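From: Atieno Mrema
To: Gravside readers list
Subject: Re: [gravside] Next book, and the matter of the ending

On Saturday Tekle Demissie wrote:

> Finished "The Salt Ladder" last night and I want my evening back.
> I was with it right up to the trial. Then the aunt walks in, who
> has been dead since chapter 2, and explains the entire plot to a
> room full of people who were there for it. My daughter is 12 and
> she guessed the lighthouse business before the boy got off the
> boat. I vote we give it a low score and move on to something with
> dragons. Also, are we still doing Bodside next or did Jianguo
> win that one?
>
> Tekle

Tekle, your daughter guessed it because she is the person it was written for. The rest of us were busy admiring the weather. There is a lot of weather.

I'm going to defend this book a little, mostly out of stubbornness. The first half is the best thing we've read since the one with the bees. Orrin is a thief who is bad at stealing, and the author has the nerve to let him stay bad at it. By page 100 most orphans in these books can pick a lock with a fish bone and have been told they are descended from someone. Orrin gets caught by a baker. Twice. The same baker.

I also liked that the map in the front is wrong, and that the characters complain about it. Qiuyue thinks this was a printing error that the author got wind of in time. I prefer to believe in genius.

The aunt, though. I have no defense of the aunt. I read that chapter in the dentist's waiting room and made a noise, and a man moved his coat. If you are going to bring somebody back from the bottom of the sea, she should at least be surprised about it. She arrives with documents.

Zihan Shi asked me off list whether the book is all right for the younger group at the library. I'd say yes, with a word to the parents about chapter 22, where the horse dies. It is a fairly offstage death but they do go on about it afterward. The sword fighting is tame. There is one kiss, and both parties regret it immediately, so I don't think we'll be corrupting anyone.

For the record, scores so far: Tekle gave it a 2, I gave it a 4, Zihan gave it a 4 and then asked if she could change it after the discussion. She can. Qiuyue Wan refuses to score anything until the sequel is out, on principle, and I have stopped arguing with her.

Now the next book. Jianguo Kong did win, in the sense that he was the only person who replied to my email by the deadline. So we are reading "The Wumard Heir" and Bodside waits its turn. I know some of you have already bought "Bodside." It will keep. "The Wumard Heir" is a heist story with a school in it, or a school story with a heist in it, depending on which end of the jacket copy you believe. It is also the first of a planned seven, and I would like everyone to think hard about that before they get attached to anybody.

The library has two copies and Liang Books on the corner can order more if you ask before the end of the month. Please ask nicely. Last time somebody told them there was a club of 1,000 readers waiting and they have been looking at me strangely ever since.

We'll start at 7:30 p.m. as usual, upstairs. I'll have questions ready, and this time they will be fewer and shorter. I did see the notes you were all passing.

Jianguo, you picked it, so you're introducing it. Five minutes, and please don't give away the school. Tekle, there are no dragons, but I'm told there is a large lizard in the third act. Bring your daughter if she wants to come. She can sit at the back and tell us how it ends.

Atieno

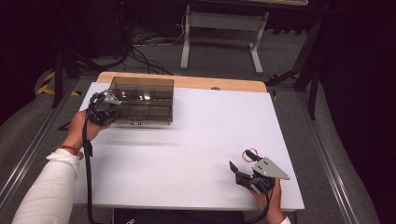

P.S. Whoever borrowed my own copy of "The Salt Ladder" after the last meeting, I'd like it back even so. I wrote something rude about the aunt in the margin of the trial chapter and it needs to be erased before my mother-in-law reads it. She gave me the book.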